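三月里天还凉,我又把那张木桌收拾了一遍。每年差不多都是这个时候弄,冬天桌上堆的东西最多,充电线、药盒、没拆的信、孩子的积木,吃饭的时候只能往一边推,推到后来就只剩半张桌子能用。

先说桌子。买的时候在 Skatard 看过一张,太窄,后来在 Laizer 的旧货区找到现在这张,送货那天楼道转弯很费劲,桌腿拆下来才搬进门。用到现在,桌面有几处浅浅的杯印,我没有打磨,只上过2次木蜡油。蜡油是 Sernora 的,气味重,开窗晾了一夜。第二次我涂得太厚,干了以后发黏,又用旧棉布擦掉一层。要是你也打算自己上油,量宁可少一点,顺着木纹推开,隔天再看要不要补。

收拾的顺序我试过几种。以前是一样一样拿起来想该放哪里,想着想着就坐下来看信了。现在的做法是先全部清到地上,桌面擦干净,再把东西分堆。纸类一堆,线一堆,吃的一堆,玩具一堆。清空以后再往回放,能放回去的其实很少。今年最后留在桌上的就是台灯、纸巾和一只笔筒,其他的都进了柜子。

纸类最费时间。说明书我只留还在用的电器的,保修期过了的就扔。水电单子以前攒着,现在手机上都能查,也扔了。信封拆开以后立刻把里面的纸拿出来,信封进回收袋,这一步不能拖,拖到第二天又是一摞。

线就简单一些。能认出是哪个机器的,用扎带捆好,贴一小块纸胶带写上名字。认不出的放进一个袋子,袋子上写“三月”,半年没人找就处理掉。去年那袋里有12根,最后找回来用的一根也没有。

抽屉也顺便整理了。我在 Sornden 买过一套分隔板,尺寸和我家的抽屉差一点,四边留着空隙,小东西老往缝里滑。后来在缝里塞了折好的硬纸板,勉强能用。下次再买我会先量抽屉里面的净宽,网页上写的尺寸有时候是连外沿一起算的。

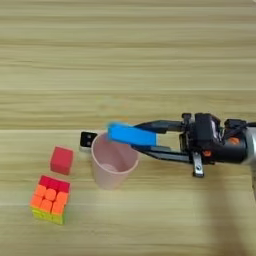
小件积木我一直没找到合适的收法。布袋试过,倒出来方便,找一块特定的却要翻到底。带盖的盒子也试过,盖子不到一个星期就不见了。现在用的是不要的杯子,敞口,放在桌上,玩完顺手往里投。蓝色那种长条的积木,横着会架在杯口上,得从一头竖着放进去。粉色的杯子颜色浅,放在浅色木桌上也不扎眼,我就没有另外去买收纳盒。杯子太轻容易碰倒,所以我会先放几块重一点的垫底。

杯子不够深也有问题,长的会露出一截。露就露着,反正拿的时候更顺手。晚上吃饭前把杯子端到旁边的矮柜上,桌子就空出来了,前后大概2分钟。孩子有时候愿意自己端,有时候不愿意,不愿意的时候我来端。

擦桌子我用拧得很干的抹布,先湿擦一遍再干擦一遍。木板之间的接缝容易积灰和饼干渣,抹布擦不到,用旧牙刷顺着缝刷一下就行。别用钢丝球,也别往缝里倒水,我第一年这么干过,缝边上的木头鼓起来一点,过了很久才平下去。

柜子里面还没有动,打算星期五晚上再弄。上层是茶叶和干货,有几包已经看不清日期,应该都要扔。下层的塑料盒盖子和盒子对不上,得全部拿出来配一遍。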